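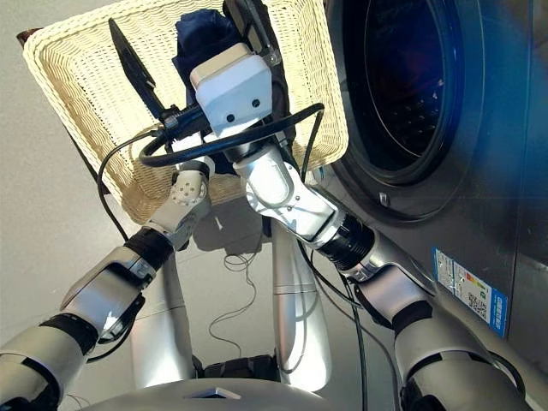

*Dark clothes in a cream wicker basket, next to a front-loading washing machine.*

# Washing dark clothes so they stay dark

Black and navy clothes fade for two reasons. Some dye washes out, and the surface of the fabric gets rubbed until it looks gray. Most of what follows deals with the rubbing, which does more of the damage in an ordinary home wash.

These steps are for cotton, polyester and mixed fabrics in a front-loading machine. Wool and silk need their own cycle and are not covered.

## What you need

- Liquid detergent (powder can leave pale marks on dark cloth in cold water)
- A mesh bag for small items
- A drying rack
- White vinegar, only if you have a residue problem

I use the Priketti liquid for darks. Any liquid without bleach or brighteners will do the job. Brighteners are meant for whites and can make black look slightly blue under daylight.

## 1. Sort by weight as well as color

Put black, navy, charcoal and dark brown together. Then take out the heavy things. Jeans and work pants go in one load, shirts and thin knits in another. A zipper dragging over a T-shirt for an hour will leave a pale line that does not come out.

Keep towels out completely, including dark ones. They shed lint, and dark jersey picks up every bit of it.

New jeans should be washed alone the first two or three times.

## 2. Get the clothes ready

1. Empty the pockets. One paper tissue will ruin the load.
2. Close zippers and hooks. Leave shirt buttons open, as closed ones pull at the holes.
3. Turn everything inside out.
4. Treat stains now, from the back of the cloth, and test the stain remover on an inside seam first.
5. Put socks and anything with thin straps in the mesh bag.

## 3. Load the machine

Fill the drum to about two-thirds and don't push the clothes down. You should be able to fit a hand flat between the top of the load and the drum. A packed drum rinses badly, and a nearly empty one throws the clothes around more than it needs to.

Check the rubber door seal before you shut the door. Socks like to hide in the fold.

## 4. Choose the settings

- **Temperature:** cold. Use warm for sweaty gym clothes if the label allows it.
- **Cycle:** the shortest one that gets the clothes clean. For lightly worn shirts I use a quick wash of 20 minutes.
- **Spin:** 800 rpm. Faster spins set hard creases, and the creases are where fading shows first.
- **Extra rinse:** on, if your water is hard.

On my machine, a Netemden, the dark setting is on the second page of the menu and runs much longer than I want. I set the cycle by hand instead.

Measure the detergent using the cap lines for a small load. Too much is the usual cause of white streaks.

## 5. Dry them

Take the load out when the cycle ends. Shake each piece, pull the seams straight and hang it still inside out. Keep the rack away from direct sun – a black shirt left by a south window will lose color across the shoulders.

If you have to use a dryer, pick low heat and stop it while the waistbands are still a little damp. Finish on the rack.

## Problems

**White streaks after drying.** Run the same load through a rinse with no detergent. If they come back, put half a cup of white vinegar in the softener drawer for one rinse. Never use vinegar in the same wash as bleach.

**Lint all over.** Clean the filter, then run the empty drum on a rinse. A damp cloth takes lint off better than a sticky roller.

**Already faded.** Washing won't bring the color back. Cotton can be dyed again at home, but polyester needs a different kind of dye and more heat – read the packet before you buy. Polyester stitching in a cotton garment will usually stay the old color.

*Updated 9th January: added the note on spin speed.*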